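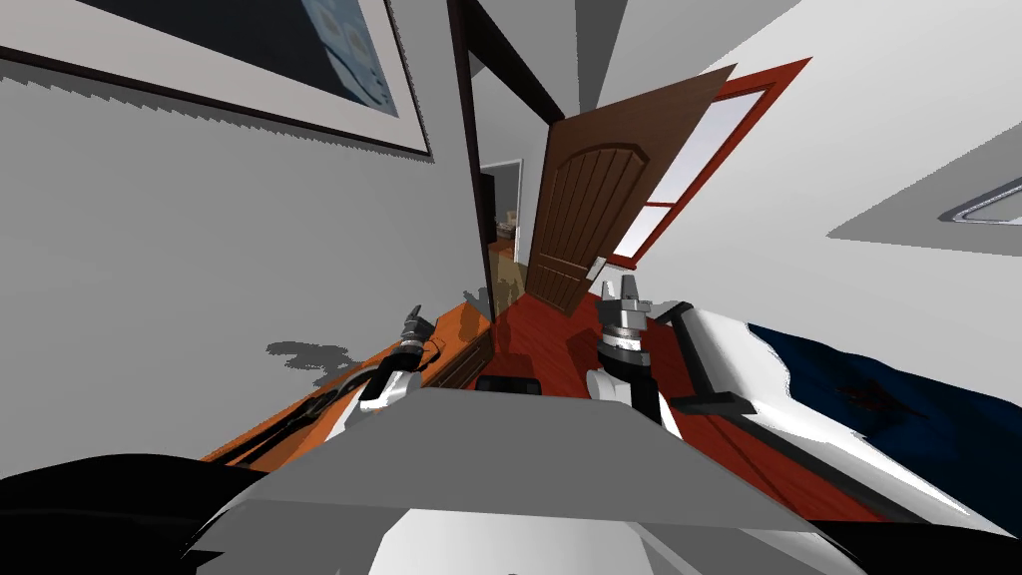
Framed print on the gray wall, orange cabinet underneath.

So I finally caved and bought the Tomano laser level, the small one with the magnetic wall bracket, and I've had it long enough now to have opinions. I paid $72 for it in June. The next one up in the range was $198 and has a green beam and a tripod and a hard case, and I stood there in the store for a good while talking myself out of it.

Background: I hang pictures badly. I have a bubble level, I use the bubble level, and then I step back and everything leans. My friend Tyra Tangen came over for dinner last winter and spent the whole evening with her head tipped to one side (she says she didn't, but she did!). I had 14 frames to put up in the hallway and stairwell, all different sizes, and I was not going to do that with a pencil and a bubble.

Setup is easy. Two AA batteries, slide the lock switch, wait for the line to stop swinging. It settles in a few seconds on a solid surface. On my stairs it took longer, and if anyone walked past it started wobbling all over again, so do the stairwell when the house is quiet.

The line itself is nice and thin up close. Across the hall it gets fatter, and you have to decide whether you're marking the top or the bottom of it and then stick with that. I forgot halfway along and had to redo three hooks. My fault, but a thinner beam would have saved me. In the afternoon, with the sun coming in, I could barely see it. I ended up doing most of the job after 8 p.m. with one lamp on.

What I don't love is the bracket. The magnet is strong, fine, but the little pins that hold the plate to the wall left holes bigger than the ones for my picture hooks. I used a dab of Vitar filler on those and they sanded out okay. Zaid Sleiman at work has the same level and just sets his on a stack of books — I tried it, it works, and I haven't touched the bracket again.

Also the manual is one folded sheet in tiny print and it never says how to check if the thing is still accurate after a drop. I dropped mine. I marked a line, turned it around, marked again, and the two matched, so I guess we're good.

Would I buy it again? For frames and shelves, yeah. If you're tiling a bathroom, I'd spend the extra money or borrow one. Four stars, and I'd have given it five with a better bracket.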